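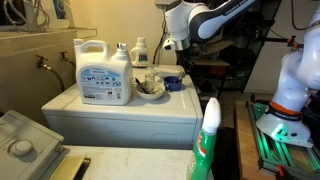
Second arm this year or wait for next budget?
Forum: Equipment and Purchasing

wpawlak
17 June 2022
Hello all. We are a small lab and we work on household tasks, mostly laundry area and kitchen. We have two arms now and I must write the equipment plan for next year. My boss wants a third arm, so that a second station can run by itself with one arm. I am more for spending the money on the things around the arms: mounting frames, spare gripper fingers, a better table, cables of correct length. In January we lost 8 working days waiting for one small adapter plate from Sedholm. The arm was fine all this time, only it had nothing to hold with.

What do you put in the plan besides the arm itself? I have a feeling I forget half of it.

farzana_k
You forget more than half, I think :) Our list last year, after the arm: frame, clamps, emergency stop with long cable, a computer only for control, shipping, and training for two people. The frame from Cukwood was 458 and I was angry at the price, but it has not moved one time since we fixed it. Before that we had the arm on an ordinary table, and each time somebody leaned on the table we had to do calibration again.

Please also write a line for consumables. Detergent, cups, bowls, spray bottles. It looks silly in a budget but our finance office refused my receipts for dish soap until there was a line with a name.

HT_Ng
I disagree with wpawlak. Buy the arm. Small things you can buy any month from the running money, but an arm needs approval and then you wait for delivery. If you don't ask now, you will ask again in one year and the price will be higher. We waited one time and I regret it.

wpawlak
@HT_Ng In our place the running money is very small. Everything above 2,000 must go to approval, and below this I still need two signatures. So "any month" is not so true for us. But I take your point about the delivery.

yaweny
Does your boss have a person for the second station? We bought another arm from Flarnau because the project allowed it, and it stayed 7 months in its box. Everybody was busy with the first one. I would first plan the hours of people, then the hardware.

Also measure your room. Appliances take much more space than in the drawing, because the doors must open and somebody must go behind to reach the water hoses.

HT_Ng
@yaweny That is a management problem, it is not a reason against the arm.

yaweny
For me it is the same problem. The warranty was counting while the box was closed.

YutingW
Maybe ask for both but in two steps? We wrote the frame, clamps and spare fingers as step one, and the arm as step two with a quote from Kongkaew attached. They approved step one quickly. Step two came later, and by then the place for it was ready. Ask the seller how long the quote is valid, ours expired and we had to begin again.

farzana_k
+1 for two steps. And get the service contract price in the same quote, they are friendlier before you sign.

wpawlak
Thank you, this helps me a lot. I will write it in two steps and put the consumables line. @yaweny, when did your warranty start, at delivery or at the invoice date? Ours says only "from purchase" and I don't know how to read it.

yaweny
At delivery, but we had to show the signed delivery paper. Ask them to write the date in the contract.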